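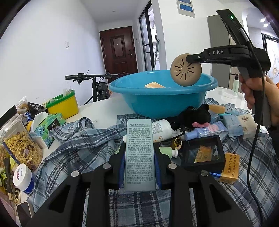
Figure 2. Latin plant names set among Chinese ingredient text on a tall pale blue-green pack.

Last updated: March

4. What people do with the Latin

I should say at the start of this section that I never meant to write about Latin. The plan was to look at small print in general, meaning the stuff on the backs of bottles, tubes and boxes that sits in bathrooms for years and gets read when there's no phone within reach. But the plant names kept coming up. People in Fustow brought them up before I'd asked, and when I went over to Drurnach to do the second lot of interviews it was the same again, so the section grew.

The whole collection comes to 419 labels, and I talked to 30 people about them, in kitchens mostly, and once on the steps of the Seton Reading Room with a lorry going past every minute (large parts of that recording are no use to anyone). Each person had two sheets of names typed out with no packaging round them, and then the same names again on the real label. I let them take as long as they liked. One man took an hour and made soup.

4.1 Skipping, sounding out and guessing

The most common thing by far was to skip. I'd expected that, but I hadn't expected people to be so good at it. A reader's eye lands on a word like METHYSTICUM, sees that it's going to be hard work, and moves to the next thing that looks friendly. Several people told me they "read all of it" and then couldn't recall a single plant, which I don't think was fibbing. They had looked at every line, and looking at every line felt like reading.

Next came sounding out. People liked doing this aloud, and they got louder and grander as they went, rather like someone reading in church. Stress was all over the place. For "Rubus idaeus" I heard the second word said in more ways than I could write down at the table, and hardly anyone linked it with raspberries until they were told. After that they were a bit cross about it. "Why not put raspberry, then?" was the usual reply, and it's a fair question that I come back to in 4.3.

Then there was guessing, which I enjoyed most. "Olea europaea" was easy for nearly everybody — oil, Europe, must be olives. "Ribes nigrum" went well with gardeners and with anybody who had done some Italian or French at school, and badly with the rest, who heard "ribs" and couldn't shake it off. "Centella asiatica" was guessed as a flower, a spice and a kind of insect. "Piper methysticum" got a confident answer from people who cook: pepper. They're nearly right, as kava does belong to the pepper family, but they were picturing a grinder.

4.2 The same names in a page of another script

Figure 2 shows the case that gave me the most trouble when I was sorting the material. On a label printed in English, Latin plant names more or less melt into their surroundings. The letters are the same, the other long words are just as odd, and unless a bracket or a change of type marks them off they could be anything. Put those same names into a dense block of Chinese and they jump out at a reader who has no Chinese. They become the one bit of the label such a reader can hold on to.

I hadn't allowed for this in my first set of categories, and I had to go back and redo a good part of the coding. It was a dull fortnight. What I had been calling "noticed" turned out to be two separate things, one to do with the word and the other to do with its neighbours, and I'd lumped them together because my first batch of labels was so heavily English.

The readers who did know Chinese split the other way, as you might expect. For them the capitals were the bit to hop over. One woman in Drurnach said she treated them like the bar code, as something meant for an office somewhere. Her teenage son, who reads both scripts but prefers English, went straight to the capitals and then back into the Chinese to check what he'd got. I'd love to say more about readers like him, but I only met six, and they didn't behave alike.

4.3 Why not put raspberry, then?

The easy answer is that a Latin name points at one plant wherever you are, and a kitchen name doesn't. I gave this answer quite often and it didn't go down well. People agreed with it politely and carried on being annoyed. What they wanted was both names side by side, and some of the packs in the collection do give both, so it can hardly be a question of room.

I did hear a different view at Šindelář, the chemist's on the square in Fustow, where they let me stand near the till for two mornings. Customers there told me that Latin made a thing seem more serious. The same people might laugh at the names when we read them out together, and yet they'd trust a label a little less once the names had gone. I don't know how to square those two and I've stopped trying to. Both are in the notes, often from the same mouth within a minute or so.

There's a weak spot here that I'd better own up to. My typed sheets had the names in ordinary small letters, while plenty of the labels print them in capitals, and capitals are harder to sound out. Some of the skipping I describe in 4.1 may be down to that and have nothing to do with Latin. I've kept the label answers and the sheet answers apart in the tables, so anyone who wants to leave one lot out can do so.

The next section moves on to numbers and units, where people skipped much less and argued a good deal more, mainly about whether a teaspoon is a proper measure.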